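Limau Savings Learning Center
For Young Readers: What Is a Pension?

Most grown-ups work to earn money. Many of them will stop working one day, when they are older. This is called retirement. People who have retired still need to buy food, pay for heat and visit their grandchildren, so they need money that does not come from a job.

A pension is one way to have that money. While a person is working, a small part of each paycheck is put away. Often the employer, the company the person works for, adds some money too. The money stays in a pension fund for many years.

Let us look at Lwazi. Lwazi is 29 years old and puts 10 dollars into his fund every week. His employer adds the same amount. Lwazi cannot use this money to buy a bicycle or go on a trip. It is meant for later.

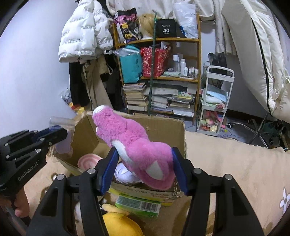 A pension fund does not keep its money in a drawer. It invests the money, and investing means using money to try to earn more. The fund may buy small parts of companies, called shares. It may also lend money to a city that wants to build a bridge. The city pays the money back with a little extra, called interest.

Sometimes investments lose value. For this reason a fund usually spreads its money over many different places. If one company has a bad year, the others may do better.

The people who look after a pension fund are called trustees. They must follow the law, keep careful records and make choices that are good for the members. Members receive a statement, often once a year, that shows how much has been saved for them.

Words to Know
Employer: a person or company that pays people to work.
Interest: extra money paid for borrowing money.
Retirement: the time of life after a person stops working.
Trustee: a person who looks after money for others.

Text by Waraporn Sombatkul. Reviewed by Rozália Dudás, Member Education Office.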